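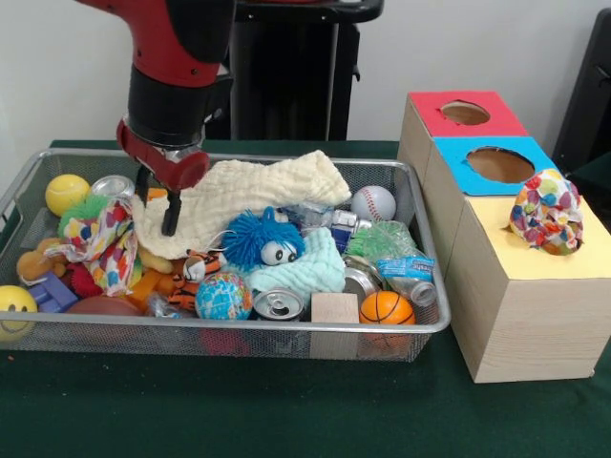
*Bin picking at the Rathjen lab: mixed basket, red-topped and blue-topped boxes alongside.*

# Visit to the Rathjen lab, May

I went up with Mareike Baumgart from our packing side. We wanted to see the Leltik method on real items before deciding whether to ask for a trial. Torben Steinbach met us at 9:30 and we were in the lab by ten.

The question the group works on is simple to state. When a robot has to take single objects out of a deep, mixed pile, is it better to plan one good grasp from a clear view, or to make a quick attempt and correct along the way? Leltik does the second. The arm goes in with a rough target, and the policy keeps updating the motion until the fingers close. The older method in the lab, which they call Testora, computes the full grasp first and then carries it out without changes.

Both are tested on the same kind of pile. It has soft things such as towels and plush toys, hard round things such as a baseball, and some aluminum cans and plastic bottles. Kerstin Harms chose the mix. She said cloth is the main source of trouble for Testora, because a towel lying over other objects changes shape as soon as it is touched, and the plan is then out of date.

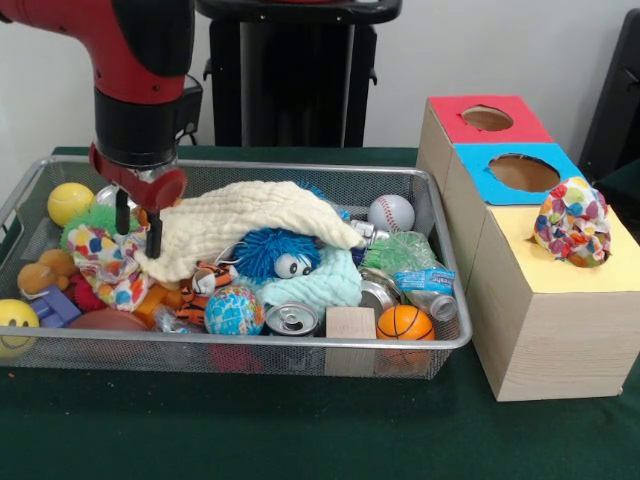 The comparison they showed us was run as 200 attempts per method. Testora got 118 clean single picks and Leltik got 154. A pick counts as clean only if one object leaves the basket and nothing else comes with it. Double picks are logged as failures even when both objects could be used, a stricter rule than the one we use at home. Mareike asked for the double-pick numbers on their own. Kerstin has promised to send them.

Training used 500 demonstrations, all done by people guiding the arm by remote control. Borghild Brekke did most of them. Her advice was to record the poor attempts too, including the recoveries. An earlier version trained only on smooth picks would stop when a cloth slid off the target. Adding the recoveries helped more than adding new objects did.

Some notes I made during the morning:

- Round, smooth objects are still the weakest group for both methods. They tend to roll when touched off center.
- Leltik is slower per attempt. Torben gave no figure and said it depends on how full the basket is.
- The pile is rebuilt by hand between runs from a written list, but the order in which things are dropped in is not fixed.
- Lighting is kept the same for all runs. They have not tested in daylight.

Ute Buschmann, who looks after the software, took us through the logging after the coffee break. Each attempt is stored with the planned target, the final finger position, and the result entered by the operator. She has 6 failure codes, down from a much longer list that operators were filling in differently. "Wrong object" was dropped as a code, as in this test any single object is a success.

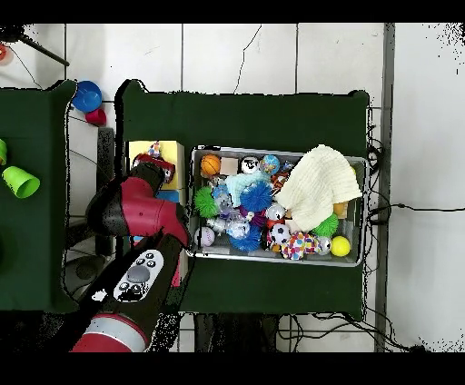
**Does the method need a new model for every set of objects?**

The group trains one model for the whole mix and has tried it on items left out of training, with a modest drop on hard objects and a larger one on thin cloth.

That last point matters for us, as most of what we would send through the Rirkard line is bagged textiles. Torben thinks a short round of extra demonstrations would cover it. Kerstin was more careful and wanted to see our bags first. I agreed to mail her a box of them.

Lunch was in the canteen across the yard. Parking is behind the building, and you need a slip from the front desk or the gate will not open on the way out.

Mareike is drafting the trial request. Open items are the double-pick numbers from Kerstin, the bag samples from us, and an answer from Ute on whether we can get the logs in plain text.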